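Noreen Fitzgerald
Okay, I promised a few of you I'd write up how I fold the basketball jerseys, so I'm doing it as a thread while the last load is in the dryer. Get a drink, I go on a bit.

Noreen Fitzgerald
Background for anybody new: my brother's boys outgrew everything at once, then a neighbor cleaned out a garage, and then word got around that I like this sort of thing. So now I have 96 shirts in my spare room, nearly all of them sports jerseys, and they need to be folded and bagged by Tuesday for the kids' swap at the rec center.

Noreen Fitzgerald
I've folded laundry my whole life and I thought I was pretty good at it! Sweaters, fitted sheets (yes, really), all fine. A basketball jersey is a different animal. It has no sleeves, so there's nothing to tuck in, and the fabric is so slippery that the pile leans over the second you turn your back on it.

Noreen Fitzgerald
First thing I learned is to quit using the bed. A bedspread moves around under you and so does the jersey, and between the two of them you end up with a parallelogram. I do it on the floor now, on plain carpet with a short nap. The carpet grabs the fabric just enough to hold it still while you smooth it. My knees don't love it, so I use a gardening pad.

Noreen Fitzgerald
Second thing - open it all the way out before you fold anything. I know it's tempting to start from whatever half-fold it came out of the basket in. Don't! There is always an armhole flipped under somewhere, and you won't find it until the end, when you've got a lump in the corner and have to start over.

Noreen Fitzgerald
The way I open one out is to find the neck first. On the ones with striped trim this is trickier than it sounds, what with the neck and both armholes all having the same stripes and all being curvy. Look for the tag, or where the tag used to be. Once I've got the neck I hold the two shoulder straps, give it one good snap like a tablecloth, and let it float down.

Noreen Fitzgerald
Then front side DOWN. This is the part Jarlath and I disagree on. Jarlath Ní Chonaill has done this swap for years longer than I have and folds them all face up, so you can see the team while you work. I say face down, so that when you're finished the number lands on top. We have agreed to sort our own bags.

Noreen Fitzgerald
So: face down, neck away from you, smooth from the middle out with the flat of your hand. Bring the left side in to the center, then the right side in so they just meet. You want a long skinny strip. The armholes will want to gap open, and you can let them, they flatten out in the next step.

Noreen Fitzgerald
Now bring the hem up to just under the armholes, press, and fold the straps down over it. Flip the whole thing. It should be a nice squarish packet with the lettering facing you. If it comes out wider than your bag, bring the sides in past the middle next time so they overlap a little.

Noreen Fitzgerald
A word about printed letters and numbers. The thick rubbery kind will stick to itself if it's folded face to face and left in a warm room, and I found that out with a very nice green one that spent a summer in the trunk of my car. Don't iron on top of them either. If a shirt is badly creased I hang it in the bathroom during a shower and leave it alone.

Noreen Fitzgerald
Somebody asked about frayed hems. I snip the loose threads and leave it at that. It's a swap, the kids are going to wear these in the driveway, they do not care. If a seam has really come open I'll run a quick stitch, and I set those aside in their own basket so I'm not jumping up and down to the sewing machine.

Noreen Fitzgerald
For bags I do 4 shirts to a bag, all one size, with the size on a strip of masking tape. I tried sorting by team the first year and it was a disaster. A seven-year-old wants a red one that fits, and his grandma wants to be out of there by lunch.

Noreen Fitzgerald
Red ones go first every single time, by the way. I put a few in the bottom of the bin on purpose so the late families get a chance at one too. Dryer just buzzed, so I'm heading back down to the floor with my gardening pad. Ask me anything and I'll get to it tonight, and if you have clean jerseys to drop off, the porch is fine!
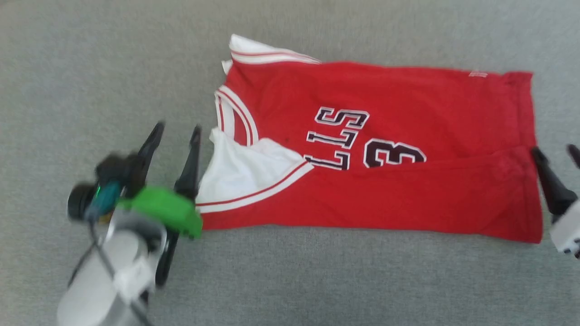
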